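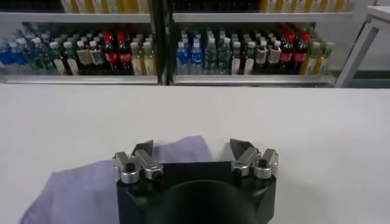 Zornura is a table of everyday colour words in written British English, with one row per use of a word and a short note of what the word was applied to. It covers colour terms in small ads, parish newsletters, lost-property notices and haberdashery lists. Paint charts and catalogue shade names are excluded. The hard cases are in the pale and mixed regions: a folded cloth in the lavender-purple range can be entered by one annotator as `purple`, by a second as `lilac` and by a third as `mauve`, and all three are valid readings. The table keeps the writer's word in `term` and never replaces it. The grouping used for counts is held separately in `family`.

## Status

Release 3, February. Maintained by Abílio Falcão. The `family` column changed in this release, so counts from release 2 can't be compared directly with counts made now.

## Files

```
zornura/
 terms.csv one row per use
 families.csv term to family mapping
 sources.csv source type and decade
 splits/ train, dev, test
 CHANGES
```

All files are UTF-8 with Unix line endings. Fields containing commas are quoted. Empty means not recorded; it doesn't mean none.

## Columns in terms.csv

| Column | Type | Notes |
|---|---|---|
| `id` | string | stable between releases |
| `term` | string | as written, lower case |
| `modifier` | string | `pale`, `dark`, `dirty`, etc. |
| `family` | string | one of 15 values |
| `object` | string | head noun the term is attached to |
| `source` | string | key into sources.csv |
| `conf` | integer | 1 to 3, annotator confidence in `family` |

Compound terms are kept whole. `bottle green` is one term; `dark green` is `green` with a modifier. Hyphens are removed from `term` and kept in `raw_term`, which is only present in the full download.

## The purple family

In release 2, `lavender`, `lilac` and `mauve` had a family of their own, called `pale_purple`. They are now in `purple`, and paleness is carried by `modifier` where the writer gave one.
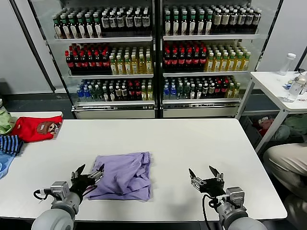
Hayley Sugden objected to the merge at the review stage, on the grounds that writers of lost-property notices use lilac and purple as opposites, and that a search for one should never return the other. The objection is recorded in `CHANGES`. Searches on `term` are unaffected. Anyone who needs the old grouping can load `families_r2.csv`, which restores it with a single join:

```
python join.py terms.csv families_r2.csv --on term
```

The script overwrites `family` in memory only.

## Annotation

Source texts were split into sentences and filtered against a seed list. Each remaining sentence was read by two annotators working separately. Where they disagreed on `family`, a third decided and `conf` was set to 1. Annotators saw text alone. They were told to leave the field empty after 30 seconds without a decision.

Surnames (Brown, Green, White) were removed by hand. Some will have been missed, mainly in newsletters that print names without titles. `orange` is kept only where it's a colour. The same applies to `rose`, `plum` and `olive`.
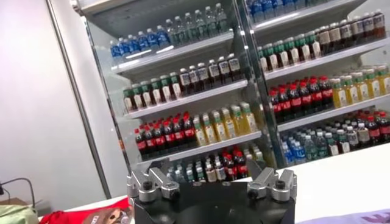

*3 min read*

## Object nouns

`object` holds the head noun in the singular: `cap`, `label`, `coat`, `gate`. Parts are kept distinct from wholes, so "a bottle with a green cap" gives `green` / `cap` and no row for the bottle. "Clear" is not treated as a colour term. "Brown" as applied to bread, sugar and paper is kept but flagged `fixed`, as it seldom contrasts with another colour in those phrases.

Nouns with fewer than 20 rows are grouped under `other` in the public download.

## Splits

Splits are made by source, so no newsletter appears in more than one. The Stistport newsletters are all in `test`. Their spelling is less regular than the rest (`mauve` appears as `mauv` and `morve`) and scores on this part should be reported separately.

## Known problems

- `beige` and `fawn` are confused in older sources. The mapping follows the majority.
- Haberdashery lists repeat whole blocks from one issue to the next. Exact repeats are dropped; near repeats are not.
- `navy` lacks a family of its own and sits in `blue`.
- 40 rows have a `source` key with no match in sources.csv. They load, but the decade is empty.

## Related tables

Grirnarar covers pattern words (striped, checked, spotted) and uses the same `id` scheme. Groen is a Dutch counterpart with a different family list; don't merge it on `family`.

## Corrections

Send corrections as a two-column file of `id` and proposed `family`. Changes to `term` need a copy of the source line.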